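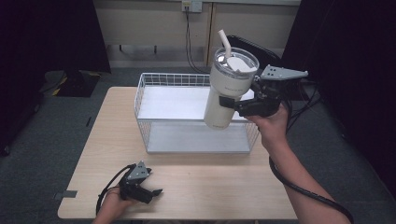 How often does the Prinholm Grade get a full walking inspection?

Twice a year: once in January with the line out of service, and again before the summer timetable starts. Hi-rail patrols in between do not replace either one.

## Prinholm Grade – Walking Inspection Checklist

**Limits:** Sedgwick yard switch to the summit clearance point, including Sedgwick Tunnel (1179 feet, portal to portal)

**Direction of walk:** downhill, summit to yard

**Inspector:** Callum Pilkington

**Protection:** track out of service, derail locked on at summit

Marks: **OK** = no defect. **M** = monitor, recheck on next patrol. **R** = repair before the line is returned to service. **N** = not inspected, give reason.

### A. Before going on track

- [x] Track authority copied and repeated back – OK
- [x] Derail at summit lined, locked and tagged – OK
- [x] Yard switch lined against the grade and spiked – OK
- [x] Gauge, level board and taper gauge checked against shop standard – OK. The old level board read low on one end and was left in the shop.
- [ ] Radio check from inside tunnel – M. Dead spot near the middle persists. Repeater is on order from Arker.

### B. Rail and joints

- [x] Rail head, visual, both rails – OK
- [x] Joint bars, cracked or broken – R. Cracked bar on the low rail of the upper curve, gauge side, between the middle bolt holes. Bar changed the same morning.
- [x] Bolts tight and complete – M. Several loose on the upper curve. All tightened. This is the same stretch that was tightened in January, and the washers should be looked at before anyone puts a wrench on it again.
- [x] Rail end batter – M. Worst at the foot of the grade, where trains brake hardest.
- [x] Rail anchors – R. Anchors have slid away from the ties for 600 feet below the tunnel. Rail is running downhill and the joint gaps are tight at the bottom and open at the top. Reset and box-anchor every other tie. Do this in cool weather.

### C. Ties and gauge

- [x] Gauge on tangent – OK
- [x] Gauge on curves – M. Wide at the upper curve but within limits for the posted speed of 10 mph.
- [x] Defective ties in a row – R. One cluster under a joint, uphill side of the lower road crossing. Replace the joint ties first.
- [x] Spikes high or missing – OK after redriving

### D. Surface and drainage

- [x] Cross level – OK
- [x] Ballast shoulders full – M. Thin on the outside of the upper curve.
- [x] Side ditches open – R. Uphill ditch blocked with slide rock above the tunnel. Water is crossing under the track there and the ballast is fouled.
- [x] Culverts – OK, except the one at the lower crossing, which could be seen from the inlet end only. Outlet marked **N** – brush too thick. Clear the brush and look again.

### E. Tunnel

- [x] Portal masonry – OK
- [x] Lining, loose material – M. Scaled by hand from the hi-rail deck. Small pieces only.
- [x] Clearance – OK. Template run through on the push car without contact.
- [x] Refuge niches clear and whitewashed – M. Clear, but the whitewash is hard to make out by headlamp.
- [x] Drain along north wall – R. Silted up at the lower portal.

### F. Runaway protection

- [x] Safety track switch, normal position for the diverging route – OK
- [x] Points fit and lock – OK
- [x] Switch stand target and lamp – R. Lamp lens broken, replaced from stock.
- [x] Arrester bed at end of safety track – M. Surface has crusted over. Till it to full depth before trains run.
- [x] Retainer signs, summit and tunnel – OK. Summit sign repainted.
- [x] Grarkon speed recorder at trackside post – N. No power at the post.
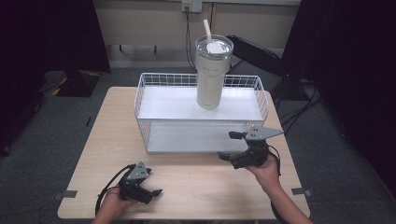
PRINHOLM, 4 Jun 2024

### Comments

The grade was walked in one pass with the exception of the items marked N. There were 11 entries on the January repair list and all but two are closed. The two still open are the uphill ditch and the tunnel drain. Both need the small excavator, and the excavator has been at the yard end all spring for the turntable pit.

The anchor problem in section B should be put ahead of the tie work. With the joints closed up at the bottom of the grade there is no room left for the rail to grow in hot weather, and the lower curve is where it would go out of line. Until the anchors are reset, the lower curve is to be looked at ahead of the first afternoon train on any day over 90 degrees.

The water crossing above the tunnel is the likely source of the wet spot on the lining near the upper portal. This has not been proved. Open the ditch, let it go through one good rain, then compare the lining with the chalk marks left on this inspection.

On the safety track – the switch is in good order, but the bed was tilled only near the surface last time. A heavy car would ride up on the crust. Use the long tines.

Two corrections to the form itself. Section D should list culvert inlets and outlets on separate lines. Section F should have a line for the derail key, which at present is signed for in the yard office and appears on no checklist.

**Condition for return to service:** all items marked R closed and initialed, arrester bed tilled, speed recorder either powered or covered by a written speed restriction card in each cab.

**Signed:** C. Pilkington, track inspector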